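Vikix pull out of sidecar class, Radwan take the slot

31/01/2019

Bit of a surprise one this afternoon. Vikix have confirmed they will not be running a works outfit in the sidecar motocross championship this season, with the opening round now only weeks away. Short statement, four lines, sent out just after lunch. Money, mostly, by the sound of it, though the word they used was "priorities".

The team had been testing since before Christmas and had already put in for both of the overseas rounds. Those entries have been withdrawn. The chassis goes back to the factory, the two engines are up for sale, and the truck is staying with the solo squad, who were short of one anyway.

Radwan get the empty slot. They were first on the reserve list after finishing last year eleventh in the standings, and said yes within the hour. It will be their first full season at this level. Up to now they have picked and chosen, doing the rounds they could drive to and missing the rest, and still scored in most of them.

Radwan will stay with the Merkel frame they used last year. New front end, new exhaust, same engine builder. No factory money from Merkel but there is a parts deal, which the team say covers wheels, swingarms and the footboards for the passenger side. Anyone who watched them at the end of last season will know why the footboards matter. They went through three in one weekend.

Merkel have built 47 frames since they started and expect to have six of them on the grid this year, up from four. Not bad for a workshop that was making farm trailers when it opened. A lighter version is due in June, in time for the second half of the championship, but only if the stress tests come back clean. Radwan are on the list for one of the first.
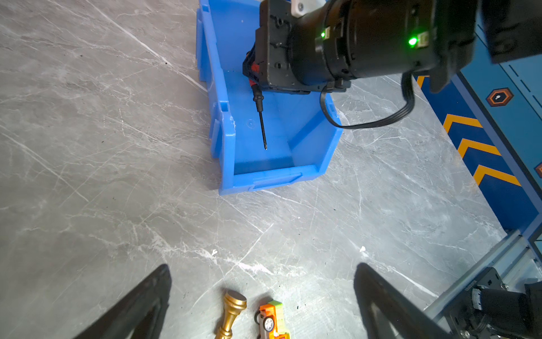
Race desk

The Vikix crew are now looking for a ride. Both have been told they are free to talk to anyone and we hear they have already spoken to Fallix, who have a spare outfit and have never made a secret of wanting a second crew. Fallix would not comment when we rang. They did say an announcement on the team line-up is coming "soon", which in their case last year meant the night before practice.

If that one comes off it would be a decent result all round. The crew were fifth overall last season and took two race wins, both in deep sand, and Fallix have been weak in sand for as long as anyone can remember. The snag is the engine. Fallix run their own two-stroke and it is a very different thing to ride from the Vikix four-stroke, a lot more revs and not much down low. Passengers don't like it at first. Some never do.

Elsewhere in the paddock, the organisers have put out the revised calendar. Same number of rounds, but the spring double-header has been split up after complaints about the travel. Teams had been looking at two events on back to back weekends with a ferry in the middle and one day to wash and rebuild. There is now a fortnight's gap. The second of the two moves to a new track, hard-packed, quite narrow in places, with a long uphill start. Work on widening the first corner is meant to be finished by the end of next month.

Entry fees have also changed. A wildcard sidecar entry is now 300 euros a round, up from 200, and there is a flat 400 for anyone putting their name down after the closing date. Full season crews pay nothing extra. A few of the smaller teams are not happy, especially the ones who only ever do their home round and never know until the week before wether the bike will be ready.

Also worth noting, the noise limit stays where it was. There had been talk of bringing it down this year but that has been put back to next season at the earliest. Machines will be checked before practice and again after the second race, so bring spare packing.

Practice times for the opener are not out yet. Gates open at eight on the Saturday as ususal, and sidecars share the programme with the quads again. Parking for spectators is in the lower field, cash only - the top field is for teams and marshals.

More on Fallix when we get it.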